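Council extends computer collection to second depot

Residents will be able to drop off unwanted desktop computers at the Skinik Road depot from March, after councillors approved a one-year extension of the equipment recovery program on 11/28/00.

The program now operates only at the Liton depot. It accepts tower and desktop units, keyboards and cables. Monitors are taken at a charge of $10 each, and printers are not accepted at either site.

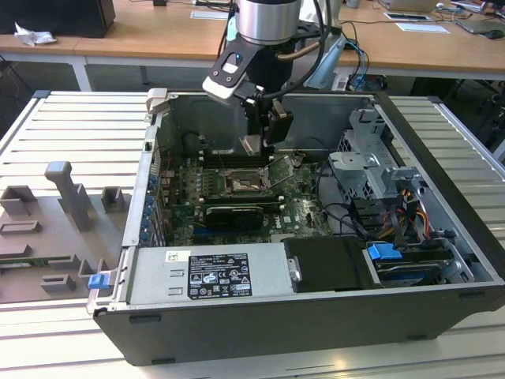
By Callum Leckie
Municipal Affairs

Under the new schedule, households may leave up to five units per visit at no cost. Businesses will pay $20 per unit and must book ahead through the works office. Units are to be delivered whole, with side panels attached.

Memory, expansion cards and power supplies will be removed and graded for resale. Steel and aluminum are sold by weight. Circuit boards go to Brerko, which holds the contract for metals recovery — the previous contractor, Tóth, did not rebid.

The Liton depot received 155 units in its last reporting period. Staff had recommended a second site on the grounds that storage at Liton was full for much of that time.

Council has not set a policy on hard drives. The works office advises owners to erase or remove them before drop-off, and a report on a destruction service is due before the new site opens.

Hours at Skinik Road will match those at Liton.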